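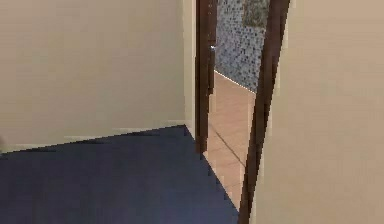 *by Haruto Ebihara*

# Why Did Bundance Stop at the Door?

Bundance is a little rolling robot who lives, for now, inside a computer. Before we let a real robot loose in a real house, we let a pretend one practice in a pretend house, where bumping into things doesn't hurt anybody (or scratch anybody's paint!).

One morning in March, Bundance had a simple job: roll off the dark blue carpet, go through the doorway, and stop on the tan tiles in the next room. Easy, right? Well, Bundance got close to the door and froze. We tried again, and it froze again. It did this on 7 tries, and I drank a lot of tea.

So we looked at what the robot "thought" was there. Robots like Bundance keep a map in their memory, and on that map the line where the carpet ends had been marked as a cliff, like the top of a staircase! Bundance has a safety rule that says never, ever roll off a cliff, so it stayed put.

The rule was a good one and we kept it. The mistake was in the map, where one number for the height of the tile floor was wrong. We fixed the number, and on the next try Bundance rolled right over the edge of the carpet and onto the tiles.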